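Chapter 5
Work Surfaces and Small Storage

A work surface is specified by finish, edge and height. Dark matt finishes absorb light and limit glare.

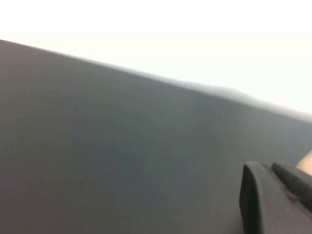

Mahtab Rostami objects that matt tops hold grease and need wiping more often than gloss.

Her point affects cleaning schedules – see Section 5.2. Corners are treated separately, a rounded one being easier to pass in a narrow kitchen.

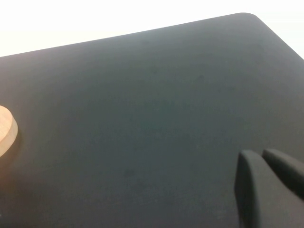
Edge profiles are listed in Table 17. Storage placed on the surface should use height before area, as a mug tree does.
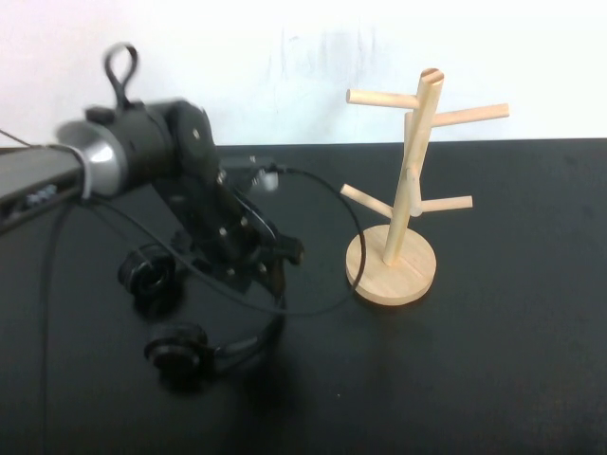
Stability depends on the width of the base and the load on each arm. Exercise 31 covers both.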